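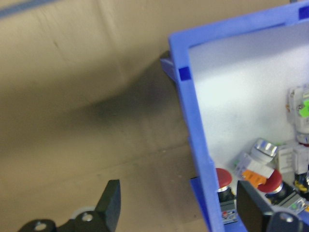 Bench and Parts Storage Inspection: Checklist with Comments
Jornbridge site, small parts room
Inspected by: Verna Zamora
Date: 12/05/2018
Form revision: 11

Ratings used: OK, Fix (correct before the next inspection), Stop (do not use until corrected), N/A. Write a comment for every Fix or Stop. Comments on OK items are optional, but please leave one if something has changed since the last form.

Section 1. Work surface

1.1 Table covering flat, no lifted edges
Rating: OK
Comment: Small creases and scuffs in the paper. No tears at the front edge where sleeves catch.

1.2 Tape lines stuck down along their full length
Rating: Fix
Comment: One line lifts at the end when you run a finger over it. Press down or replace. Use the same dark blue tape. The last repair was done with packing tape and it left glue on the paper.

1.3 Parts kept in bins and off the open surface
Rating: OK
Comment: Nothing left out on the front half of the table. This was a Fix last time.

1.4 Table edges and corner brackets free of burrs
Rating: OK
Comment: Checked with a gloved hand. The corner at the door side was filed in January and is still smooth.

1.5 Drinks and food kept off the table
Rating: OK

Section 2. Bins

2.1 Bins free of cracks at rim, corners and base
Rating: OK
Comment: Blue plastic bins, all from the Bernora order. Flexed each wall by hand. One has a whitened stress mark under the rim on the outside. It is not a crack yet. Look at it again next time.

2.2 Bins sit level and do not rock
Rating: OK

2.3 Rim stickers and labels attached
Rating: Fix
Comment: Some stickers are curling. The small white ones on the rim ends come off when the bins are wiped with cleaner. Wipe around them until we get the other kind.

2.4 Contents sorted by type
Rating: Fix
Comment: Mixed bins again. Red mushroom-head push buttons are in with white contact blocks and loose white plastic pieces. The parts get tangled together and people dig for what they want with bare fingers, and the metal collars have thin edges. Sort buttons into one bin and blocks into another. If there is no time to sort, at least pull out the metal pieces.

2.5 Contents below the rim
Rating: OK
Comment: No bin is heaped.

2.6 Damaged parts removed from stock
Rating: Fix
Comment: Found 2 contact blocks with broken tabs. Tagged and put in the scrap box. Anyone who drops a button on the concrete should put it in the scrap box too, even if it looks fine. We do not want a doubtful emergency stop button going out in a panel.

2.7 Bin weight within limit for one person
Rating: OK
Comment: The heaviest bin came to 16 pounds on the floor scale. No change needed.
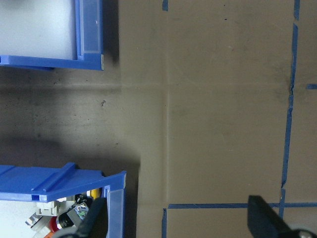 Section 3. Electrical components in storage

Jornbridge Panel Assembly Team

This section applies to parts waiting to be fitted. Parts already wired into a panel are covered by the panel test sheet and should not be written up here.

3.1 Push button caps tight on their bases
Rating: OK
Comment: Pulled and twisted a handful from each bin. One cap was loose and tightened up by hand.

3.2 Button action free, no sticking
Rating: OK
Comment: Pressed and released each of the ones I pulled. The twist release on one was stiff compared with the others. Set aside for the Rutkowska rep to look at with the next delivery.

3.3 Contact blocks clean, no bent terminals
Rating: Fix
Comment: See 2.6. Storing blocks loose under heavier parts is the likely cause of the broken tabs. The cardboard dividers we used to have would solve this. I have asked for a quote.

3.4 Part labels readable
Rating: Fix
Comment: Labels rub against other parts and fade. I could not read the rating on a few of them. Unreadable parts do not get fitted. Put them back on the receiving shelf so they can be matched to the packing list.

3.5 Old stock used first
Rating: N/A
Comment: Could not check. Date stickers were on the outer cartons and the cartons have been thrown away. For the next delivery, write the month on the bin card before the carton goes out.
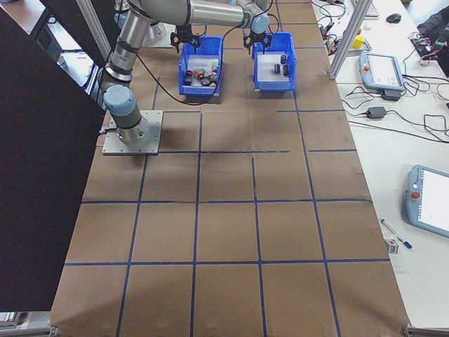
3.6 Bin cards filled in
Rating: Fix
Comment: Two cards blank, one with a quantity crossed out and no new figure. The card should say what came in, what went out, and initials. The reorder point for contact blocks is 300 and I had no way to tell from the card whether we are above or below it.

3.7 Spare lamps and lenses stored separately
Rating: OK
Comment: In the drawer, wrapped.

Section 4. Side bench, power and cords

4.1 Power adapters undamaged, cases closed
Rating: OK
Comment: No cracked cases. None felt hot to the hand.

4.2 Cords free of cuts and kinks
Rating: OK
Comment: Ran each one through my fingers to the plug.

4.3 Cords tidy and clear of the bench edge
Rating: Fix
Comment: Cables on the white bench are tangled. You cannot pull one without moving the others. Separate them, coil the slack, and use the hook and loop ties from the top drawer. No zip ties, we end up cutting those off next to live cords.

4.4 Outlets not overloaded
Rating: OK
Comment: The Pladis power strip that was plugged into another strip has been removed.

4.5 Cords off the walkway
Rating: OK

Section 5. Floor and access

5.1 Floor around the table clear
Rating: OK
Comment: Swept before I arrived. Check under the table as well, small parts roll to the back legs.

5.2 Space to walk past with a bin in both hands
Rating: OK

5.3 Lighting good enough to read part labels 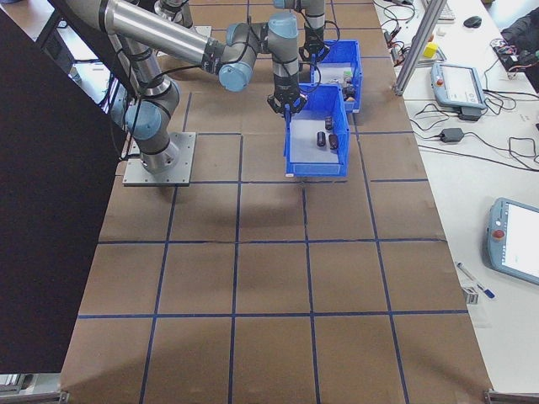
Rating: Fix
Comment: Fine over the middle of the table, poor at the side bench. One tube is flickering. Maintenance request is in. Until it is replaced, bring parts over to the table to read the small print.

5.4 Safety glasses available at the door
Rating: OK
Comment: Box is nearly empty. Reorder.

5.5 First aid kit stocked and in date
Rating: Fix
Comment: Out of fingertip bandages. Everything else is there and in date.

Follow-up

Items 2.4, 3.3 and 3.4 should be handled together when the bins are next emptied. Item 4.3 is a short job and can be done at the end of a shift. No Stop ratings on this visit.

Sign next to each item as it is corrected and leave this copy in the clip by the door. I will collect it at the next inspection.

V. Zamora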